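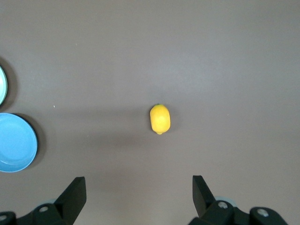 Week 3: Acids in the kitchen

An acid is a substance that gives up hydrogen ions in water. The strength of an acid solution is shown on the pH scale. Each step down the scale means ten times more hydrogen ions, so three steps down means 1000 times more.

Citric acid is a weak acid. Only part of it splits up in water, but lemon juice still has a pH between 2 and 3 — low enough to sting a cut.

Before the September practical, read the Skurnell booklet, pages 20 to 24, and copy out the table of indicators.

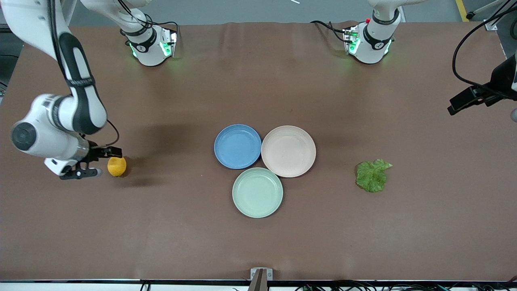
Acids also slow browning in cut fruit. An enzyme in the flesh reacts with oxygen from the air, and it works poorly at low pH. A lemon like the one on the brown tabletop, to the left of the round plates, keeps its juice sealed in until the skin is cut. Squeezed over sliced apple, the juice delays the colour change.

Write-up: one side of paper, with your results table and a word equation for citric acid and sodium hydrogencarbonate.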